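I have entered the Camthorpe low-water challenge. One month, one household, one meter I now visit more often than my mother.

The baseline was 444 gallons a week. I'd have guessed half that, but I also think I'm a quick showerer – my family has notes.

The bathroom sink is where most of my good intentions go.
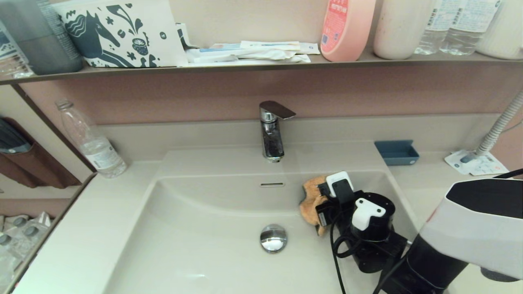
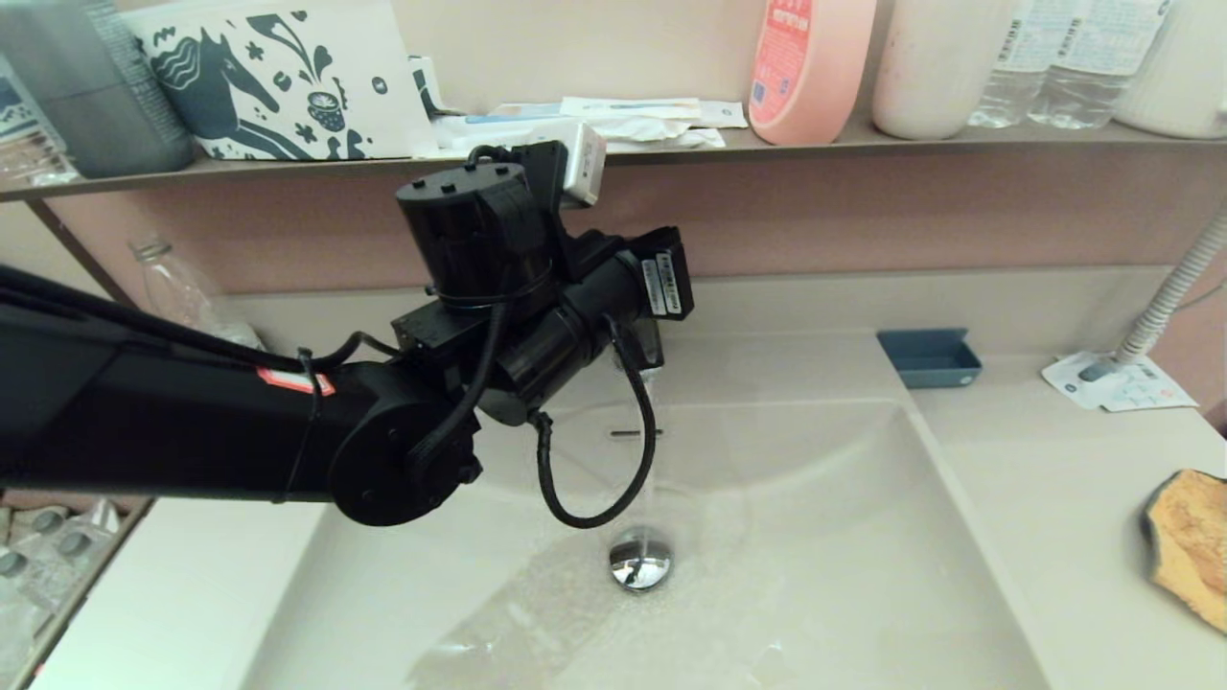
Camthorpe Residents' Water Club, October challenge

Week one: 396 gallons. I told everyone at dinner. The applause was thin.

Elaheh Bahrami got hers down by catching shower warm-up water in a bucket. I tried it. I now own a bucket of cold water and a moral duty to carry it downstairs to the tomatoes.

The tomatoes are dead, by the way. It's October. I'm watering stakes.

Week two: 600 gallons. The toilet had been running quietly behind a closed door while I brushed my teeth in the dark like a monk.

Rónán Kavanagh says to put food coloring in the tank and see if it shows up in the bowl. It showed up. Very festive. New flapper, 4 dollars, one trip to the hardware store and then a second one for the size I needed.

Boonsong Chuensuk is still winning. He has also been in Ohio since the first.

Next reading goes up after breakfast tomorrow. Please bring your own bucket.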